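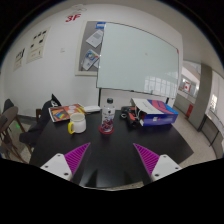

A mug and a water bottle with a screw cap. Open and closed containers are treated separately under the new library rules.

Trovgate libraries to permit covered drinks at study tables

January 10, 2018

Trovgate Library Service has revised its rules on food and drink and will allow covered drinks in most reading areas. The change applies to 17 branches, including Drestcombe and Botley, and replaces a general ban that has been in the service regulations since the Drestcombe building opened.

Under the revised text, drinks are divided into two classes. Class A covers containers with a screw cap or a locking lid. These may be kept on any study table, provided they are closed when not in use. Class B covers open cups, mugs and glasses, as well as paper cups with a press-on lid. These remain limited to lobby seating and to rooms with a hard floor.

Press-on lids were moved to Class B late in the drafting process. Tests carried out for the service by Schmieder, a materials consultancy, found that such lids came off in most falls from table height when the cup was full. Screw caps held in every fall recorded. The consultancy did not test vacuum flasks with a push-button spout, and these are to be judged by branch staff until the text is reviewed.

"The previous rule was simple to state and hard to apply," said Cheuk-hei Leung, head of collections care. "Staff were asking readers to put away water bottles in rooms where the nearest shelved book was on the other side of a wall."

Three types of space are excluded. No drinks of either class may be taken into the local history rooms, the map store at Botley, or any area where microfilm readers are installed. Tables with public computers are also excluded, although a shelf for closed bottles will be fitted at the end of each row. Hot food is still prohibited in all branches — the revision does not address it.

The service has set aside funds for replacement of damaged stock but does not expect the total to rise. According to its own loss records, most water damage over the past 4 years came from returned items that had been wet in transit, followed by roof and pipe leaks. Damage from spills inside the reading rooms made up 2 percent of the items withdrawn.

Readers who spill a drink are asked to report it at the desk at once. Coated paper begins to stick as it dries, and the conservation unit advises that wet volumes be interleaved with blotting paper within 20 minutes. Plain water leaves cockling that can often be pressed out. Sugared drinks and coffee leave residue, and an item affected by either will normally be withdrawn unless it is out of print.

Ruwan Samarakoon, who manages the Botley branch, said existing signs would be covered with stickers until new ones are printed. Replacement charges for damaged items are unchanged.

The rules will be reviewed in June. Comments may be left at any branch desk.

Related items
Drestcombe branch extends evening opening
Map store at Botley: how to request a sheet
Replacement charges explained
Microfilm readers out of service for lamp change

Contact the newsroom | Copyright 2018 | Back to top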